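Sorting the Small Order

Most of the attention paid to warehouse layout goes to racking, aisles and dock doors. The last few feet, where a mixed order is pulled apart and put into the right crate, get a table and whatever containers were left over. For operations that ship coils of wire alongside soft parcels and small boxed goods, that is where the errors collect.

Wire coils and courier mailers make poor neighbors. A coil is dense, keeps its shape and has a hole in the middle that catches on things. A mailer has almost no shape of its own. It slumps over the rim of whatever it is put in, hides its label in a fold and slides under the next bag. Put both on one line and the container has to suit two kinds of load.

Heriberto Urrego spent most of February reworking the sorting table at Flurow, a supplier of electrical sundries that sends out cable in cut lengths. The old arrangement used solid-walled totes, 375 millimeters deep. Coils went in flat and came out with difficulty. Mailers dropped to the bottom and had to be lifted out one at a time so the labels could be read.

The replacement is a shallower crate, 188 millimeters deep, with slotted sides. Slots matter less for air than for sight: a sorter can tell from the side whether a crate holds yellow wire or striped cable, and the rims are low enough that a coil can be gripped on its outside edge. A coil standing proud of the rim is acceptable as long as its tag faces out and nothing is stacked on it. Urrego's written limit is four coils to a crate. Above that the bottom ones start to shift when the crate is dragged.

Crate color was argued over for longer than crate depth. Flurow settled on one green for everything and put the distinction on the label instead. Color coding by product had been tried, and it failed whenever a crate of the right color was in use elsewhere. A label recess on the front panel takes a printed card, which can be changed in seconds. A crate color cannot.

Mailers are handled by a separate rule. Each bag goes in with the printed side up and the code uppermost where possible. Overhang is tolerated on the side facing the table and nowhere else. A bag hanging toward the belt will sooner or later touch it, and a thin plastic bag on a moving belt travels a long way before anyone notices. Woven sacks are stiffer and can stand on their own base, so they go in last and lean against whatever is already there. Metallized bags are slippery against almost any surface and should be wedged on at least one side.

Small hard items get the least space and the most rules. Anything that fits in a closed hand goes on the open tabletop beside the weighing tray, never in a crate with soft goods, where it can disappear into a crease. It is weighed, bagged and moved on before the next mailer is opened. The tray is stainless steel with a raised edge, and its position is fixed with the belt on the right, so that a sorter reaching from crate to tray to belt moves in one direction.

The table surface deserves a sentence of its own. Flurow used bare board for years and switched to a dark green top. White paper tags and white bags show against it at a glance, which saves a second look at the end of a shift. The drawback is glare. A glossy top near a window throws reflections at low sun, and printed codes become harder to scan. A matte finish costs slightly more and is the better purchase.

Coils, mailers and parcels at the green sorting stations.
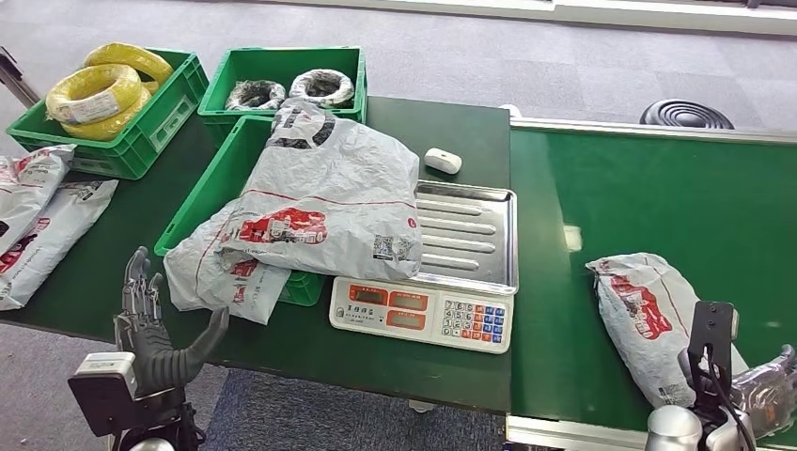
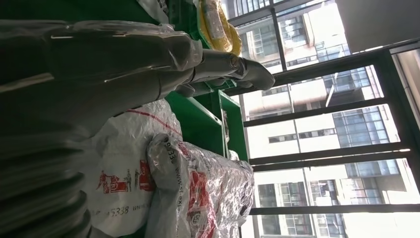
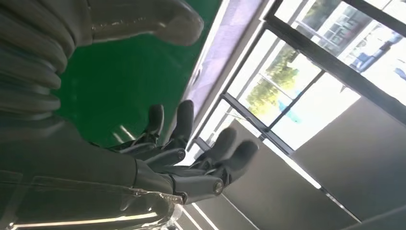 Savita Sachdeva disagrees with the single crate color. In her view a label card works only while somebody keeps it current, and she has opened too many crates marked for one cable and found another. She would keep one color for coils and a second for bags, buy a few spares of each and accept the cost of storing them. She also thinks four coils is one too many for heavier cable, and that the limit should be set by weight, with the figure written on the card.

Urrego has since added a weight line to the card. The crates are still green.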